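4.2 The roof and the west gallery

Order of work at the Tududcombe chapel is still not settled. Two campaigns at least, maybe three. The account book gives 659 entries for the whole job and most of them are useless for our purpose – nails, beer, cartage, nails again. What follows uses the entries that name a part of the building, plus the survey of the roof space done in June.

Roof first. The trusses over the nave are all of one build. Same carpenter's marks running east to west, no gaps in the sequence, pegs cut the same way throughout. The chancel is another matter. There the marks start again from one, and the numerals are cut with a wider chisel. Rafail Michailidis took this as proof of a second team working at the same time. Possible. We think a later date is simpler, given that the wall plate under the chancel trusses has been packed up with slate to meet the nave plate, and nobody building both at once would need to do that.

Slates came from Pimel. The book has one order for 1000 and a second for 500, the second paid for much later and in a different hand. Neither is enough for the full roof. Either there was old slate reused from the earlier building or a page is missing. Bethel Wubshet has checked the binding and finds no sign of a lost leaf, so reuse is the better bet. Mixed sizes on the north slope would fit this. The south slope was stripped and relaid within living memory and tells us nothing.

The gallery is harder. No entry names it. There are payments for "the new loft" which earlier writers all read as the gallery, but the same word is used twice for the hay store at Trundo, wich the same trustees owned. We would put it no stronger than likely. The stair is a different timber from the front, and the front has been moved at least once: empty mortises on the back of both posts, at a height that matches nothing now in the building.

Figure 4. Rendered view. White appliance, window at left, two round buttons at right.

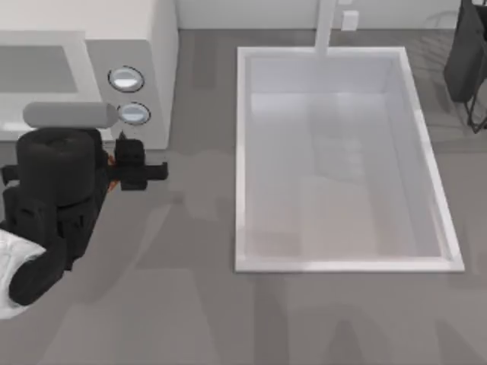

Marion Yule read a draft of this section and does not accept the point about the mortises. In her view the posts were bought in second hand, probably from a barn or mill, and the empty mortises belong to that earlier use, so they say nothing at all about the gallery being moved. She adds that trustees this short of money would hardly have paid to shift a gallery when they had not yet finished paying for the windows.

Fair objection. We have gone back to the posts with it in mind. Against it: the paint. The lowest layer, a thin brown, runs into the mortises and stops on a straight line, as if a rail had been sitting there when the brush went past. The same brown is on the pews. For it: the posts are oak and everything else in the gallery is softwood, and the money argument is a good one. Lachlan Gunn suggests both can be true – second hand posts, put up in one position, painted, then moved. We have no evidence against that but it does ask for a lot of work on two posts. Left open.

The west wall behind the gallery gives a little more. Plaster removed for the damp repairs showed a blocked doorway, low, brick head, no rebate for a frame. It would have opened straight under the present gallery floor with very little headroom. So the door was blocked before the gallery reached its present level, or at the same time. The blocking is rubble in lime with bits of Pimel slate in it, which puts it after the first slate order at the earliest. Mortar samples were taken from the blocking and from the chancel plate. By eye they look alike, a pale mix with coal fleck. Results are not in yet.

A word on the bench ends. 30 survive, all now in the gallery, most of them cut down. Agathe Fleury has drawn the full set and will publish seperately. For the present argument only one thing matters: four have notches that fit the nave floor and not the gallery floor, so they came up from below when the nave was reseated. The reseating is in the book, a plain entry, paid to a joiner named only as James. It falls after the second slate order. If the bench ends went up then, there was a gallery floor to put them on by then. That gives a latest date for the gallery and it is the only firm one we have.

The ceiling under the gallery, and the tie rods, are dealt with in 4.3.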